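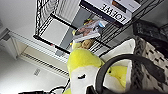 Search posts, people, tags

Liudmyla Dmytriv
11/11/2025

I keep getting told that open wire shelving will make me tidy. The theory goes that if you can see everything you own, you'll own less of it. I've lived with black wire shelves since October and I'd like to file a complaint.
14 comments · 31 shares

What wire shelves do is show everybody your stuff from underneath as well. A magazine on a solid shelf is a magazine. On a wire shelf it slides, tips, and ends up lying at an angle like it's trying to leave.

The bloggers at Pruscombe say to keep "one beautiful box" per shelf. Fine. I have a white box that says LOEWE in big black capitals. I will admit it looks good up there. I will also admit it's the only thing on the whole unit that looks like the pictures they post.

And is a box storage? I have my doubts. A box you keep for its lettering is a decoration that takes up the room where storage would go. I asked Pruscombe this in their comments and got a heart emoji.
6 comments · 2 shares

Now the plush toys. Every decluttering plan I've read has a step for clothes, a step for paper, a step for the kitchen, and then a vague little paragraph called "sentimental items" that tells you to take your time. I have taken my time. There is still a large lemon yellow plush with a white face and a tiny stitched eye, and there's a bit of tan-brown plush, probably another toy, tucked between it and the magazine.

Someone is going to tell me to photograph it and let it go. I've heard that one. You can't lean on a photograph when you're watching TV.

The other suggestion is a toy hammock. Trorkance sells one for $84. Eighty-four dollars for a net! The sales page says it "returns the floor to you." The floor and I were getting along okay.
22 comments · 9 shares

Rodberg has a cheaper answer, a set of 2 liners you lay over the wire so small things stop dropping through or getting lost behind it. This one I half believe. There's a little yellow and green thing on my shelves that you can hardly see past the grid, and it would have a better life on a flat surface.

But then notice what just happened. You buy wire shelves for the open, airy look, and then you buy plastic to cover the wire. At that point get a bookcase. My mother has a bookcase. It has never needed an accessory.

A reader asked about weight, so, fair question. The Tambunan chart that gets passed around says 300 pounds a shelf for one kind and 600 for the heavy kind. Great. What am I putting on it, a horse? My problem has never been that a box and a magazine were too heavy.
11 comments · 4 shares

Since people keep asking what I'd do instead, I'm trying a very boring version. Magazines go flat, in one pile, on the lowest shelf, and when the pile gets taller than my hand the bottom one goes in recycling. White fabric stuff gets folded the same day, because anything white left in a heap looks like laundry even when it's clean.

Plush stays. I'm not running it through a six-step plan. If it's soft and I like it, it can have its spot.

The box stays too, for now. I'm going to put the spare charging cables in it and see if I ever look for them there. My guess is I'll forget and buy new ones. Will report back.
17 comments · 5 shares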